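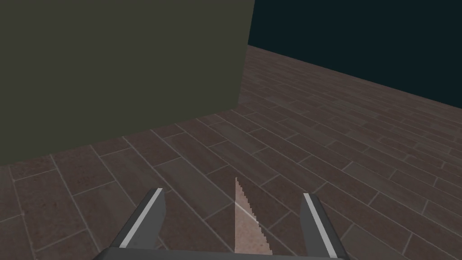 Reading time: 5 minutes

How does a town decide where the new library goes?

Have you ever wondered who gets to choose where a library is built, or whether a bus stops near your school? In a town like Nedcombe, a lot of those choices belong to the local council, a small group of grown-ups called councillors. People who live in the town vote for them, and Nedcombe has five.

Last September the council had a puzzle to solve. The old library on Millow Street was too small, and there were two places a new one could go. One was close to the shops, and the other was out past the creek, where lots of families live. Both had their good points (and both had neighbours with very strong feelings!), so the council held a public hearing.

A public hearing is a meeting where anybody can come along and have their say. You put your name on a list, and when it's called you walk up to the microphone and tell the councillors what you think. Akinyi Kaijage, the mayor, runs the meeting and makes sure everyone gets a fair turn. That evening 39 people spoke, and it went on well past bedtime.
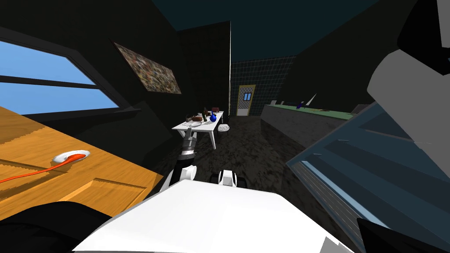 Some people can't get to a meeting, of course. They might be working, or looking after a baby, or just feeling a bit shy about talking in front of a crowd. They can write a letter instead, or sign a petition, which is a page asking the council to do something, with the names of all the people who agree. The petition for the creek site had 3145 names on it.

After the hearing, the councillors talked it over and then they voted. Each one gets a single vote, even the mayor, and the side with more votes wins. Councillor Nafula Mfaume voted for the shops, but the creek won, three votes to two.

Can kids speak at a hearing? In Nedcombe they can, as long as a grown-up signs the form with them. If there's something in your neighbourhood you'd like to change, ask at your own town hall when the next meeting is.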